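Filed under: Workshop robots > Faults and fixes
14 comments · 37 shares

The dropped tool fault: your questions answered

I've had a pile of messages since I wrote up our little mishap at Villimmont, and most of them ask the same things, so I've put the answers in one place. Shout in the comments if I've missed yours!

What went wrong, in plain terms?
The robot let go of a screwdriver when it shouldn't have. It was tidying hand tools at the bench, the right gripper lost its hold halfway through a lift, and the screwdriver went over the front edge and onto the concrete. It did it again 24 minutes later with a different tool, and that's when I hit the stop button.

Was anyone hurt?
No. I was well back behind the line, with my tea. But a screwdriver lands point first more often than you'd like, and I'd have been cross with myself if I'd been leaning in to have a look (I used to do that all the time).

So was it the gripper or the software?
A bit of both, annoyingly. The finger pads had gone shiny, so smooth handles could creep. Then the Pornel controller, which is meant to notice creeping and squeeze harder, was still using the grip limit we'd set for foam blocks back when we were testing. I'd changed it on the left arm and forgotten the right. Yes, I felt daft.

Why didn't it stop by itself?
It only checks whether the fingers are closed. Closed on a tool and closed on thin air looked near enough the same to it with the old settings — so off it went to the pegboard, carrying nothing, quite happy.

What have you changed?
New pads on both grippers, the same grip limit on both arms, and a short pause after each lift so the controller can check there's still something there. If there isn't, both arms stop where they are and wait for a person. I also ask for 3 clean practice lifts before a proper run.

Does it still drop things?
It's done 400 lifts on the new pads with 2 slips, and both times it stopped as it should. I'm pleased with that, though I'm not calling it fixed until the end of May.

Are scissors and pliers harder than screwdrivers?
Much! The handles flop about and the weight sits off to one side, so a hold that looks fine can twist as soon as the arm moves. Durrani, the bigger arm we have over at Belley, has the same trouble with them.

Can I pick up a dropped tool while the arms are paused?
Please don't. Paused isn't off. Press the stop, wait for the light to go red, then reach in. I know it's slow.

What does the job look like when it's running?
Mostly like this, pliers first and then scissors:

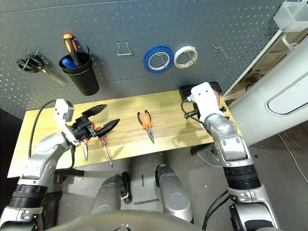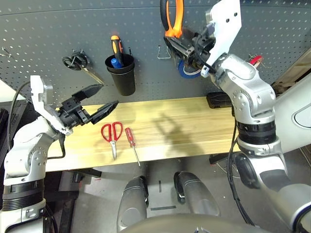
Villimmont Workshop Notes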